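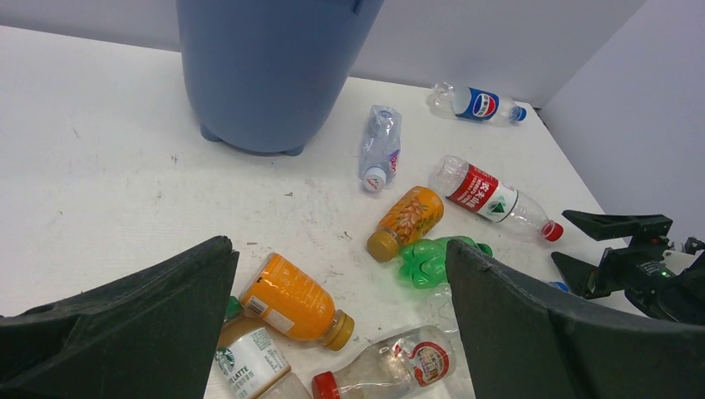

Plastic bottles and a blue bin on a white tabletop.

A Baker on Keeping Rye Simple

3 min read

Search recipes Go

19 Apr 2021

Iraís Medrano bakes rye bread four mornings a week in a rented kitchen behind the Kemholm feed store. She started with one loaf pan and a bag of flour from a mill that has closed. Now she sells at two markets and teaches a short class in May.

Her basic loaf has four ingredients: rye flour, water, salt and starter. She uses 600 grams of flour for a large pan and mixes it by hand with a wooden spoon.

"People knead it for too long," she says. "Rye doesn't stretch the way wheat does. I stir until I can't see dry flour, and then I stop."

The dough is closer to a thick paste. She scrapes it into a greased pan, wets her palm and smooths the top. It rises on a shelf next to the oven until small holes show on the surface.

I asked about her starter. She got it from a neighbor, Mrs. Kováčik, who kept hers in a pickle jar and fed it only when she planned to bake. Medrano does the same. It stays in the refrigerator between bakes, and she takes it out the night before.

"I forgot it once for 17 days," she says. "It had gray liquid on top. I poured that off, fed it twice and baked with it the next morning. The bread was a little more sour than usual. My brother liked that one best."

She bakes the loaf hot for the first 30 minutes, then turns the oven down and leaves it until the middle is done. She checks with a thermometer. Before she owned one she used a skewer, and she says she cut into a lot of gummy bread that way.

The hardest part for new bakers is waiting. Medrano wraps each loaf in a towel and leaves it until the next day.

"If you cut it warm, it sticks to the knife and you think you did something wrong," she says. "Give it a night. Two is better."

She doesn't add caraway unless a customer asks. Her own preference is a spoonful of dark molasses in the water, and sometimes a handful of sunflower seeds pressed on top. At home she eats it with butter and sliced radishes. The ends go in the freezer for soup.

Of the 37 people who have taken her class, several have written to say their first loaf came out flat. She tells them to use a smaller pan.

"Flat rye is still good toast," she says. "Slice it thin and toast it twice."

14 comments
Share 52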